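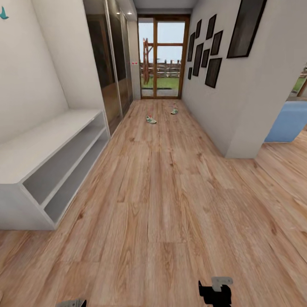
What are the rules for objects on the floor before a simulated pick run?

Posted by katositz_lab

Hello everybody. I write the house rules for our simulation group at Prudham and I am stuck with one point. We use a two-gripper robot in home environments, and the task is to tidy a hallway. The start state often has shoes lying far apart from each other, sometimes one on its side. My colleagues say every start state must be written down before the run, also when it is random. I agree, but how exact should it be? We do almost 200 runs in a month and I don't want a form with 80 fields which people fill with nonsense.

The second point is the close camera view. Sometimes the object and a finger are so near that you see mostly texture and wood grain. 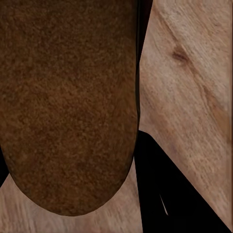
My draft rule says that the person who reviews the run may not mark a grasp as good from a view like this alone. Is this too strict? In our older rules (from the Egan project) one view was enough, and I think we accepted many grasps that we should not.

Posted by flastia_user

Not too strict. We have the same rule, with a little different words: "contact must be confirmed by the contact log or by a second view." If the log and the view disagree, the run is marked as unclear and a second person looks at it. Please don't let people choose between only good and bad, they will always choose good on a long afternoon.

For the start state, save the random seed, the version of the environment file and the pose of each object that can move. The software can write all this alone. A person should fill in only 2 fields: the name of the task, and a remark if something looks wrong before the start - for example an object is sunk into the floor. We began with this in January and the reviews are much easier to compare now.

Posted by quietgear

just record everything and delete later, disk is cheap

Posted by katositz_lab

Thank you both. I will take the "unclear" mark and the 2 fields. About recording everything, we tried it before, and after 10 days we could not find any run again. I will also add that the seed must be in the file name.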